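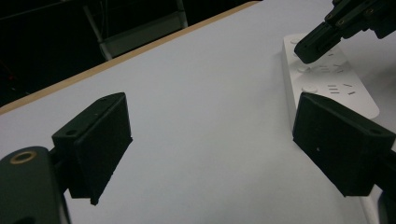 Can I try the Fasska hand grippers before I order a pair?

Visitors can use them at our Pickering workshop on any demonstration day. There is no charge, but places have to be booked because we only run small groups.

Fasska Hand Gripper Pair
Order number 2419
Supplied by Sokesard, Pickering

The Fasska is a pair of hand-held grippers, one for the left hand and one for the right. They are used to show a two-armed robot how a job is done. The operator holds one in each hand and does the job on a table, and the recording is used afterwards to train the robot. The fingers are the same pattern as the ones we fit to the Plaltari arms, so whatever you can pick up with the hand units is a fair test of what the arms will be asked to pick up.

We sell them as a pair with cables and a set of spare finger pads. Single units are available as replacements only.

What happens on a demonstration day

Demonstration days are held on a Tuesday. Colin Mottram runs them. He built the first hand units we used in the workshop and still does most of the repairs, so he is the right person to ask about wear, loose links and what happens when one gets dropped.

The morning starts with tea and a short safety talk. After that the group moves to the recording area and Colin does a job himself with both grippers, start to finish, at normal speed and then slowly. Visitors then take turns. Most people find the first few tries awkward. You are used to feeling things with your fingertips, and now the contact is happening further out, at the end of the pads. It gets easier after a quarter of an hour or so.

The usual practice piece is a white power strip. We like it as a practice piece for dull reasons. It is smooth and long, and it has a cable that pulls it round when you don't want it to. It also has push buttons on the top face, which are small enough to make people slow down. One gripper steadies the end of the strip and the other does the work. If you can manage that without pushing the strip across the table, you will manage most of what our customers do.

After lunch the group watches a playback session on the Plaltari arms in the next bay. You will see a robot do a job that was recorded earlier, not the one you recorded in the morning. Training takes longer than a lunch break and we would sooner show you a proper result.

You are welcome to bring your own parts. Please keep them clean and dry, and light enough to lift in one hand. Last October a group from a seed packing firm brought a tray of paper sachets, and we learned a good deal about static. A joinery firm brought door hinges, which were easy to grip and hard to put down straight.

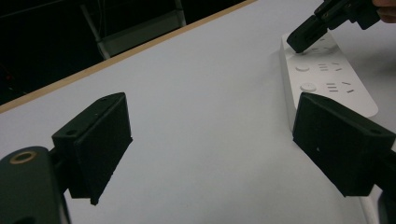 Fingers and pads

The finger pads are matte black with a flat inner face. They are held with screws and can be changed on the bench in a few minutes. The surface is slightly grainy. Visitors often ask if the pads can be had in a softer material, and they can, to order, but we suggest starting with the standard ones. Soft pads grip better at first and then pick up dust, and after a week of that they are no better than the hard ones.

The pads stay facing each other at an angle when the gripper is open, and come together as you squeeze. Opening width is set at the workshop. If you handle mainly thin parts, ask for the narrow setting when you order and it will be done before they go out.

Small marks and pale scuffs on the black parts are normal in use and make no difference to how the unit works. Units kept for demonstration have had a lot of hands on them and look like it.

Links and joints

Each finger is driven through rounded black links. The ends of the links carry brass-coloured rings at the joints. These are the parts to look after. Wipe them with a dry cloth at the end of a session and check for side play once a month. Do not oil them. Oil carries dust into the joint and ends up on the pads, and then on your parts.

If a link feels stiff, stop using the unit and send it back. People do try to work a stiff link loose by hand and it usually costs them a new link.

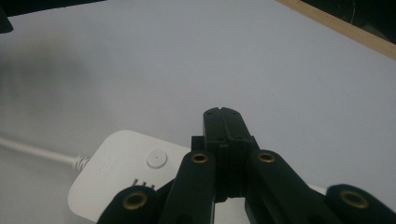

Hand gripper with the jaws together, next to the practice strip.

Weight and handling

Each hand unit weighs 358 g without its cable. Most visitors say it feels light to begin with and less so after an hour. We plan the recording sessions with breaks for that reason, and suggest you do the same. A tired operator starts resting the gripper on the table, and the recording then includes a lot of resting.

The handle suits most adult hands. It can be used with thin gloves. Thick gloves get in the way of the squeeze and are best left off.

Left and right units are not the same and should not be swapped. The label is inside the handle. If you fit your own coloured tape to tell them apart, keep it off the links and off the metal plate.

Keep the cables clear of your parts before starting. A cable lying under the workpiece will lift it or turn it as you move, and that is the commonest cause of a spoiled recording on our demonstration days. We let each cable hang away from the working area and leave enough slack for the full reach of the arm. The cable should never be used to pull the unit towards you.

Setting up a recording area

You do not need a special room. A flat, steady table of ordinary working height will do, with plain lighting and enough floor space to stand in front of it. A plain white top is what we recommend. Patterned tops can be used but give more trouble later on, when you come to sort the recordings.

Clear the top of anything that is not part of the job. Pens, mugs and phones are the usual offenders. Mark the starting place of the part with pencil on a practice day, but rub the mark out before you record. Otherwise everybody puts the part in exactly the same spot every time, and the robot learns one spot.

Two people are enough to run it — one with the grippers and one to put the part back and keep the log. Swap over every so often. We find that the person keeping the log notices mistakes the operator has missed, such as a part that has slid a short way during the grip. 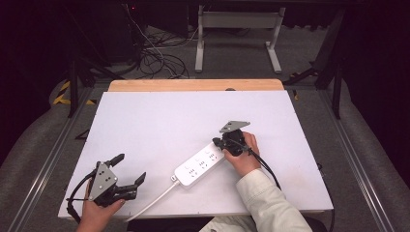 Our advice on grip is to set the holding hand first and leave it alone. The second hand should then come in open and wait until it is over the part before it closes. Visitors tend to move both hands together, which looks quicker but makes the part wander. With the strip lying at a slant across the white board, the right-hand gripper closes over the far end and the left one stays open, low and to the near side, until it is needed. The cord runs off towards the near edge, so the left hand has to be brought in with that in mind. Try it a few times with the strip turned other ways too. A slant that suits a right-handed person can be a nuisance for someone else.

What is in the box

Left hand gripper
Right hand gripper
Cables for both units
Spare finger pads and screws
Screwdriver
Printed setting-up sheet
Record card for servicing

The recording software is not included. Customers who already run Plaltari arms have it. Others should speak to us before ordering, as the version matters.

Delivery and servicing

Pairs are built to order. We will give you a dispatch date when the order is confirmed and let you know if it changes. Collection from Pickering is welcome, and Colin will go through the setting-up sheet with you at the bench if you collect on a demonstration day.

Servicing is done at Pickering. Please send both units in together even if only one has a fault, so the squeeze can be matched again. Put the pads in a separate bag. A note saying what the fault is and when it happens saves us a lot of time.

Booking a visit

Use the contact form and choose Demonstration Day from the list. Tell us how many are coming and what sort of parts you handle. If you want to bring your own, add the rough size and weight. Flat shoes please, and sleeves that can be pushed up or fastened at the wrist.

Parking is at the side of the building. The door to the workshop is the green one, and there is a bell. Lunch is sandwiches, so let us know about anything you can't eat when you book.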